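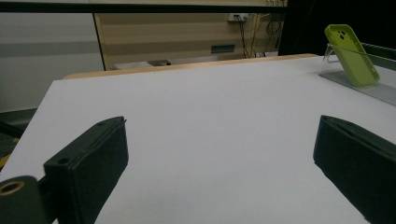
Forum > Music > Clubs and nights out

Search this forum Go

dalia_s
Drusum on Saturday: 300 tickets for a room that holds 200. Cosy. Did anyone hear the second half?

natexhead
I did. Rasmus Lapiņa played one record for 2 hours, or it felt like it.

Bassbin
Rubbish, best set since May. You were in the queue for the coats.
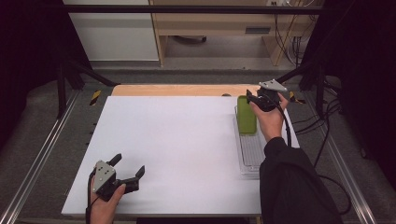 Re: Drusum on Saturday

natexhead
The coat queue had better tunes.

dalia_s
Miltico next time, then? At least the bar works.

Tagged: club nights, moaning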